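2021-02-26
Kikudby, back lab. Nutrition in pregnancy / lactation work, notebook 8

Late start, centrifuge booked out by Emrys till ten. Used the time to go back over the iodine batch from Wednesday.

Iodine assay, breast milk samples, second run. Same digestion as last time, new lot of ammonium persulfate. Blank was a bit high again. Not awful but higher than I like. Suspect the rinse water — Llinos says the cartridge on the Nasatitz unit is overdue and I believe her. Changed it before lunch, flushed two litres through, re-ran the blank on its own. Came down properly. So Wednesday's low samples need doing over, the high ones are probably fine but will do the lot so it's all one run.

Standards: made fresh. Curve straight until the top point, which sags. Dropped top point and noted it in the sheet. Do NOT use the old 250 stock in the door of the fridge, label has run and I can't read who made it up. Have put it in the discard tub.

Pool control read 192 ug/L. Expected range on the card goes up to 200 so it's in, but it's crept up three runs in a row. Emrys thinks evaporation, the vials have been opened a lot. New aliquots Monday, small ones, one per run and bin the rest.

Sample Jamau-14: thawed, refrozen, thawed. Somebody's initials on the lid but not on the sheet. Fat has clumped and won't go back into suspension even after warming to 37 and inverting for ages. Tried a gentle sonicate, a bit better, still strings in it. Not going to report a number off that. Ask the clinic if there's a second tube from the same visit.
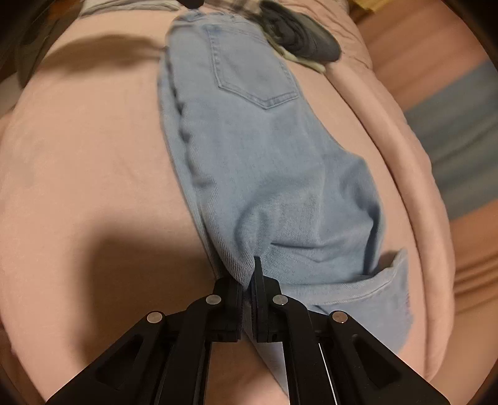 Fat seperation generally. We've been warming to 37 for ten min then inverting by hand. I don't think ten is enough for the big tubes. Tried 20 min on four spare tubes from the Bellis lot and the creamatocrit agreed much better between duplicates, first pair nearly identical. Small tubes no difference that I could see. Proposal: 20 min for anything over 5 mL, leave the rest alone. Llinos wants to see it on more tubes before we change the written method, fair enough. Pulled another set for next week.

Creamatocrit reader: the scale is loose again. Tightened. It will come loose again. If you're reading off it check the zero line first with an empty capillary, takes ten seconds.

Diet diaries, second trimester group. Entry is slow. Main trouble is the supplements page, women write "prenatal" and no name, or a name and no dose. Can't guess these. Coded as prenatal-unspecified, iodine content missing, and NOT zero. I found a chunk from August entered as zero, which drags the whole intake estimate down. Fixed the ones I could see, saved under a new name, old file left where it was. Will need someone else to check I haven't missed any, I've been staring at it too long.

Also iodised salt question. "Do you use iodised salt" gets yes from people who then list sea salt in the diary. Both can be true, people have two kinds in the cupboard. Leave as answered, flag it.

One diary had 618 mg calcium for a day which looked low to me, went back to the pages and she'd left off breakfast altogether. Not skipped breakfast, the page is missing from the scan. Rescan requested. Worth checking page counts before entry, not after.

Talked to Llinos about the morning sickness sub-question. At the moment it's yes/no and useless, everybody says yes. She'd like days per week and whether they kept the supplement down. I'd like it shorter. We agreed on days per week plus one tick box for stopped taking supplement. Emrys to redo the form. Goes back through ethics as a minor ammendment so don't hand any out until it's approved, old form stays in use.

Freezer: -80 alarm went off at lunch, door not latched. Temp got up to -68 before I caught it, back down inside the hour. Logged on the door sheet. Frost on the gasket at the bottom left, scraped it. Needs a proper defrost but there's nowhere to move the racks to until the Bellis boxes ship.

Ordered: capillaries (plain, not heparinised — last order was wrong), 2 mL cryovials, persulfate same lot if they have it. Labels that survive the cold. The cheap ones are peeling at -80 and I've found three loose on the bottom of the box, all matched back by position, but don't want to do that twice.

To do Monday
re-run full Wednesday batch with new water
aliquot pool control
chase Jamau second tube
rescan for the calcium diary
Llinos to spot check the August supplement codes
ring about the balance, calibration sticker is out of date

Waste carboy three quarters full, Emrys is taking it down with his at four. Plate reader off, water bath off, lid on.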